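The Tuesday Words

My first job out of college was finding out what people typed when they wanted a Grendano. I should explain that a Grendano is a mattress topper. You would not know that from the name, and you would not have known it from our website either, which in those days called it a "restorative sleep surface" on every single page.

My boss was Catríona Tully, and she ran search at Garard out of a room that used to hold the postage machine. On my first morning she gave me a spreadsheet with 2431 rows in it and said, "Read these. All of them. Don't sort anything." Then she went off to get a bagel.

So I read them. I read "bed too hard what to put on it" and "topper for bed that isn't hot" and "my back hurts only at home." Row 303 was "husband side of bed has hole." I laughed so loud the guy from billing stuck his head in!

By lunch I had stopped laughing, though. You read that many and they start to sound like people talking in the next room. One of them was just "cant sleep since february." Someone had typed that into a box, and our software had filed it under low intent.

"What do I do with this one?" I asked her.

Catríona leaned over my shoulder, chewing. "What would you want to find, if you typed that?"

"I don't know. Not a mattress topper."

"Okay," she said. "Then write that page."

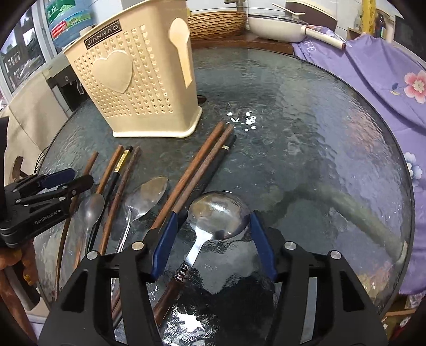
It took me all week, and I was slow and miserable about it. I kept putting the Grendano in the second paragraph and taking it out again. What I ended up with was 475 words on being awake at three in the morning, what to try, when to call a doctor, and one link way down at the bottom, small as I could make it.

Marketing hated it. A man named Hebden (he had the good office, with the plant) wanted to know where the button was. He wanted the phrase "restorative sleep surface" in there four times, minimum. Catríona told him no one on earth had ever typed that phrase except him, and she had the spreadsheet to prove it, and would he like to see row 303? He would not.

The page went up on a rainy afternoon. I refreshed the numbers until my finger got sore. By five o'clock it had 2 visitors, and one of them was my mother.

"Who's the other one?" Catríona said, putting on her coat.

"No idea. They stayed eleven minutes."

She stopped with one arm in the sleeve. "On that page? It takes two minutes to read."

"Maybe they left it open and went to make dinner."

"Maybe," she said.

I left Garard the next spring for a place called Redeo, with better pay and a real window, and I've written a few thousand pages since then. I couldn't quote you a line from most of them. But I still think about those eleven minutes, usually around three in the morning, when I'm up anyway and the phone is right there on the nightstand.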